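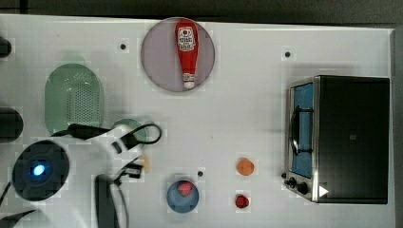 Page last changed: July

Selia Bench Arm for kitchens and break rooms

The Selia is a single white arm that mounts at the edge of a worktable and handles light items: bowls, plates, squeeze bottles, small pieces of fruit, colanders. It is sold for staff canteens, test kitchens and small prep rooms where one person now spends a good part of the shift setting out and putting back the same things.

What it does
The arm picks up an item, moves it and puts it down where the job list says. A job list is a set of moves saved under a name, such as "lunch plates" or "clear left side." Staff start a list from the panel and can stop it at any step. You can store 100 lists on one panel.

Lifting limit is 600 grams, including whatever is in the bowl. The arm does not cut food and does not handle anything straight out of a hot oven. A toaster oven can stand within reach, but a person takes the hot food out.

What changes for your staff
Most sites keep the same number of people. The work moves around. The person who used to lay out plates now loads the table at the start of the shift, starts the list and checks the result. Expect the first two weeks to be slower than before. People need time to learn where things have to stand, and they will put bowls where they always put them.

Nermin Karakaya runs the canteen kitchen at Grabowska, where a Selia was put in on the cold side. "The lifting was never the hard part," she says. "It was doing plates and also answering the door and the phone. Now I can leave the plates. I did have to ask for a say in who writes the lists, because at first they came from the office and they were wrong."

We recommend that the people working at the table write their own lists. Training takes 45 minutes per person and is included for everyone on the shift, part-timers too. Talk to your staff before the arm arrives, including about hours and job titles.

Table and space
Use a flat table with a plain, light top. Keep loops of cable clear of the items being moved. Leave room for a person to stand on the side away from the arm. Wipe the shell with a damp cloth, power off. Do not spray it.

The gripper fingers are black and come off for washing. Spare fingers are sold in pairs. Change them when the grip surface looks worn, or after 3,000 picks if the items are greasy.

In the box
Arm with gripper
Edge clamp
Control panel and cable
One spare pair of fingers
Printed guide

Not included: table, dishes, appliances.

Options
Bimus foot switch. Stops and restarts a list without using your hands.
Dralier soft fingers. For ripe fruit and thin plastic. Slower grip, same lifting limit.

Orders and questions
Prices depend on the options and on how many people need training. Write to Bartosz Krawczyk in sales with the size of your table and a short list of what you want moved. If the arm is wrong for the job he will tell you. Returns are accepted if the edge clamp has not been drilled or glued.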